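Programs > Housing > Grilano Fund > Grantee reports

Progress report: Sikora House furnished rooms

2022-02-19 | By Bożena Sadowski
2 comments | 13 shares

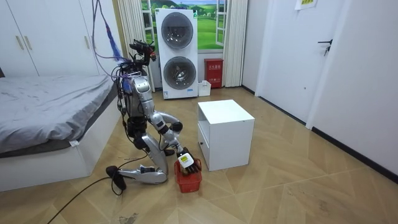

The grant from the Grilano Fund pays for furnished rooms for people leaving hospital care with no home to go back to. At the end of this period 16 rooms were ready and 13 were let. The small bedrooms have been the slowest to finish. We settled on a wood-patterned tile for the floors, and a plastic basket, like the red one in the photo, goes into every room for clothes and bedding. Carpet was priced and dropped after the first two rooms.

Stays are running longer than we planned. The application assumed 30 days. The average is now 40, mostly on account of delays in benefit decisions. We have moved money from the repairs line to cover utilities, as agreed by phone, and the revised budget is attached.

Onell delivered the second order of beds late and two frames short. The missing frames have been credited. Zava has taken over the laundry contract at the same monthly rate as before, with pickup twice a week.

Staffing is unchanged except for the evening post, still vacant. We interviewed four people and made one offer, which was declined. The post will be advertised again at the higher pay grade.

Still open: the fire door on the second floor, the lease renewal for the annex, and the tenant survey. Survey forms are printed but have not gone out. We expect to close the annex lease by August and will send a copy once it is signed.

Shared 13 times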